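July, late evening

Finally sat down with my tea, so a quick one before bed! I've been at the Irkitz job all day (well, since 10, I slept in) and my head is full of tiny wires. The new solenoids came from Clasto in one big knotted bag and I spent most of the morning teasing them apart, swearing under my breath, with the radio on. 23 of them, and every single one had hooked its lead around a neighbor. Next time I'm asking for them bagged one by one – I'll pay extra, I don't care.

The yellow bins were the best thing I've bought this year. Solenoids in one, the round red boards in another, and no more patting around the table for something that rolled off behind the kettle. I love those boards, by the way, with the hole in the middle they look like fancy cookies.

Still have to email Essien about the harnesses and ask if the Nuvia order can wait until I'm back from the lake. Probably not. I'll try anyway – what's the worst they can say?
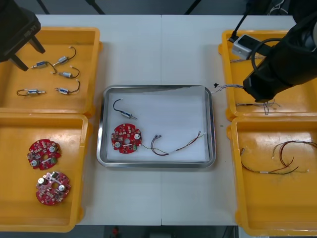
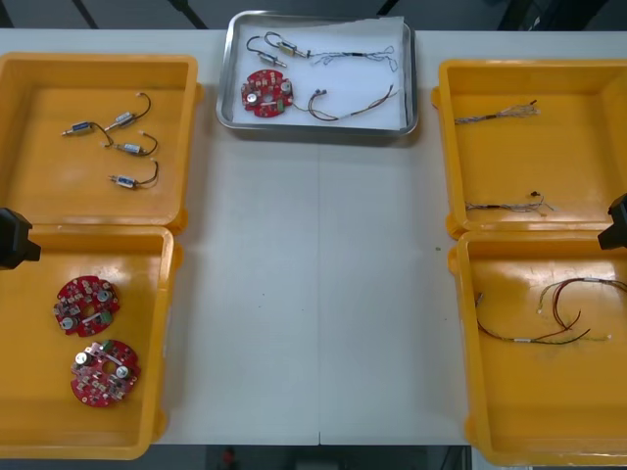 Filed under: Workbench days

Bins on the white table, solenoids in the upper left one and the red boards right under them. My eyes are closing, so the email is going to be a morning thing. Must remember to buy milk.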